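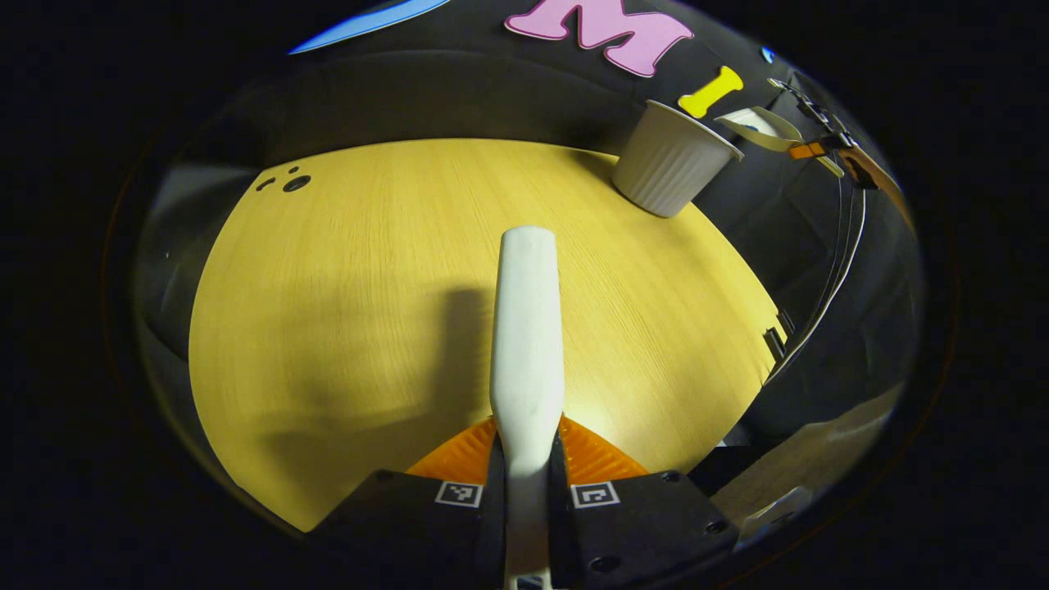 Tellau asked, after the last round, whether a tabletop with holes in it can pass at all, given that the old form had one line for "surface intact" and nothing else. The old line has been withdrawn. Holes, edges and finish are now rated separately, and the form below replaces the earlier version for all wooden work tables in the Malberg and Arkley rooms.

WORK TABLE INSPECTION – CHECKLIST AND COMMENTS

Scope: wooden tops, frames, feet, and the floor under them. Shelving and seating are on their own forms. Power strips fixed to a table are covered in section 5 only as far as their mounting.

Ratings: P (pass), M (pass with maintenance note), F (fail, tag and take out of use), N/A.

1. Top surface

1.1 Top clear of loose items before inspection starts. Rating: M
Comment: Clear the top before rating it. Two tables at Arkley were rated last time with paper still taped down, and the ratings were thrown out.

1.2 No raised grain, splinters or lifted fibers. Rating: P
Comment: Wipe with a dry cotton cloth along the grain, then across it. Any snag is marked with pencil and rated M. A splinter that stands up from the surface is F until sanded.

1.3 Finish continuous, no bare patches in the working area. Rating: M
Comment: Finish is thin on the Arkley tables where people rest their forearms. Recoat at the next maintenance window. Color differences alone are not a defect. Pale wood darkens unevenly and the inspector should not write it up.

1.4 Top flat to within the limit on the plate. Rating: P
Comment: Straightedge on both diagonals.

2. Holes and mounting points

2.1 Every hole accounted for as in use, spare or damage. Rating: M
Comment: A light wooden top with three small holes set close together, one larger than the other two, is rated on this line and on 2.2 and 2.3. A group like that may have been drilled for a fitting. If the table record shows no fitting, write "origin not known" and carry on. Do not guess at a use.

2.2 Hole edges clean, no breakout or crumbling. Rating: P
Comment: Run a fingertip around the rim with a glove on. Breakout on the underside is common and counts only if it reaches a fastener.

2.3 No cracks running from a hole or between adjacent holes. Rating: P
Comment: Use a flashlight held low. A crack joining two holes is F regardless of length. Hairlines that follow the grain and stop short of the next hole are M, with both ends marked in pencil so that growth can be seen next time.

2.4 Unused holes plugged where food, liquids or small parts are handled. Rating: N/A
Comment: Not required in dry assembly rooms. Srour prefers plugs everywhere and may fit them at its own site. Plugs must sit flush or slightly below. A proud plug is worse than an open hole and is rated F.

3. Edges and corners

3.1 Edges eased, no sharp arris. Rating: P

3.2 No chips deep enough to catch clothing. Rating: M
Comment: One chip at Malberg, front edge, left of the drawer. Filled once already and the filler has come out. Cut back and patch with wood.

3.3 Edge banding, if fitted, bonded for its full length. Rating: N/A
Comment: Solid tops have none. Do not leave this line blank.

4. Frame, feet and load

4.1 Load plate present and readable. Rating: F
Comment: The plate is missing from one Malberg table. Standard tables are 200 lb evenly distributed, heavy tables are 400 lb. Without a plate the table is treated as unrated and tagged. The top may be in perfect condition and the table still fails here.

4.2 No movement at the joints when pushed by hand. Rating: M
Comment: Push at the long side, at top height. Tighten bolts in sequence and push again. Record the second result only, with the word "tightened".

4.3 All 4 feet in contact with the floor. Rating: P
Comment: Adjust at the foot. Folded card under a leg is removed on sight and the line is rated F until the foot is set.

4.4 Underside free of improvised supports. Rating: P

5. Attached items

5.1 Vises, clamps and brackets tight, with no crushing of the wood beneath. Rating: M
Comment: Backing plate wanted under the large vise at Arkley. Slight crushing now, no cracks.

5.2 Power strips fixed at both ends, cord clear of the knee space. Rating: P
Comment: Electrical condition goes on the electrical form. A strip held by tape counts as not fixed.

5.3 Screw tips not exposed on the underside. Rating: P
Comment: Check by mirror first – not by hand.

6. Area and lighting

6.1 Light on the working area at least 300 lux. Rating: P
Comment: Meter flat on the top, inspector standing back. Take the lowest reading. Readings made before 9 a.m. at Malberg include low sun from the east windows and should be repeated with the blinds down.

6.2 Clear passage on the working side. Rating: M
Comment: Cartons stored behind the end table at Arkley. Moved during inspection. Same note as last time.

6.3 Floor sound and dry under the feet. Rating: P

Actions arising

Plate to be replaced on the failed Malberg table, which stays tagged until then.
Recoat at Arkley, July.
Patch to the Malberg front edge.
Backing plate for the Arkley vise.
Carton storage to be relocated, with the new location written on this form.

Note on re-inspection: a table rated F on one line is re-inspected on that line and on all of section 4. A table rated M is not re-inspected early, except for 2.3, where marked hairlines are looked at monthly – same flashlight, same angle if possible. Pencil marks are to be left on the wood until the next full inspection, including when the top is cleaned.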